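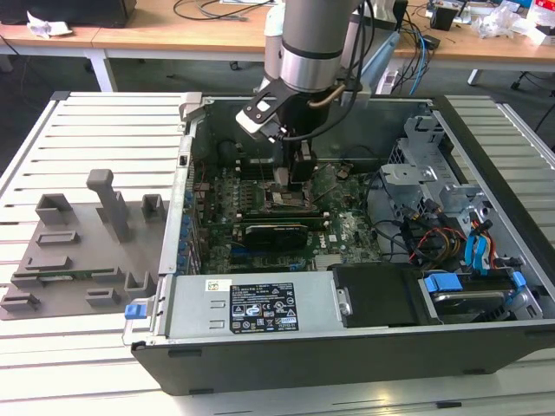

*Workstation case on its side, panel off.*

## Getting an old PC ready to pass on

Copy your files to an external drive and open a few of them from there. Sign out of your browser, email and any paid software, then make a note of the licence keys.

To erase the disk:

1. Start the machine from a Flondero USB stick (2 GB is enough).
2. Pick the internal drive by its size. Unplug the backup drive first.
3. Choose "Full erase" and leave it running overnight - a 400 GB hard disk is slow.

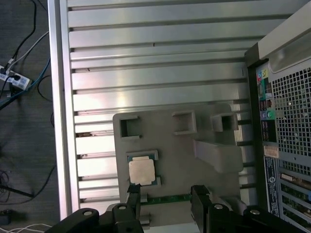
*Grey plate with square pockets, on the slotted rails.*

When it finishes, save the report and print a copy. Shut down and pull the mains lead before you open the case.

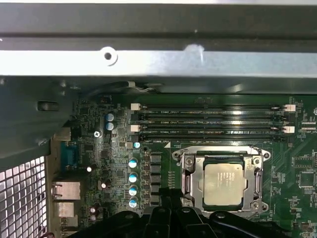 One reader writes that Flondero missed a second disk in an old Santon tower until it was switched on in the BIOS, so check there before you start.

Label the case "erased" with the month, and tape the report inside the panel.
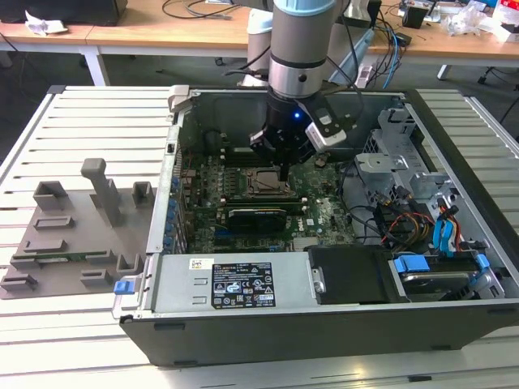 **Cindthorpe Computer Reuse Club - Hardware Team**

Drop-off is at the side door until 10 at night. Keyboards and mice are welcome, but please keep your old monitors.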